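Packing the box, over and over

October 2018

I said last time I would write something about the robotics club at Norkside, so I'm doing it now before the term gets away from me.

We meet in the back half of the electronics room. This year's project is teaching an arm to put small household items away in a box. Lucian Sandu picked the task. I wanted something with wheels, but I was outvoted, and by the second week I had stopped minding.

The arm learns from recordings that people make by hand. You hold a gripper in each hand, do the job the way you'd want the arm to do it, put the grippers down, reset the table and go again. Our target is 300 recordings before we train anything. The first 100 were thrown out. We had changed the table height partway through and the numbers no longer lined up, so that was most of May gone.

The current item is a small white and red tube. It goes into the white storage box, and the lid stays off to the back until the end. A tube is harder than a block. It has a flat end and a round end, and if you squeeze in the wrong spot it turns in the jaws.

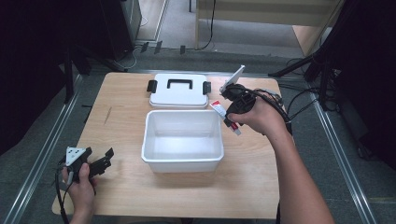 Raelene Hollis thinks we should slow down. She told me after the last session that half of our recordings are too quick to be useful, and that she would take 100 careful ones over everything we have now. I've been one of the fast ones, so I took the point. We agreed to try it her way for two weeks and compare.

Other things we changed this month:

The cables now go over the forearm. Before that they kept catching on the table edge.

Every session gets a line in the notebook with the name of whoever was holding the grippers. Imani Mohamedi set that up and she does check.

We no longer put the tube down in the same place each time. Alby Rakena had been lining it up with the wood grain, very neatly, and the model we trained as a test did fine until the tube was moved. Then it closed on nothing.
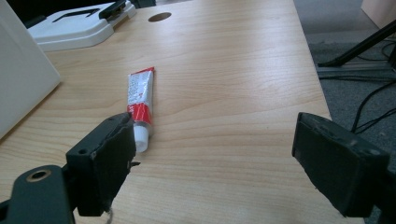 Do you need to know how to program to join? The club takes anyone, and recording, resetting the table and keeping the notebook need no code at all.

We have 21 members on the list, though fewer turn up on a cold evening. The open day at Getcombe is the next thing to get ready for. Shona Bright is doing the poster. I'm supposed to be writing the text that goes on it and I have one paragraph so far.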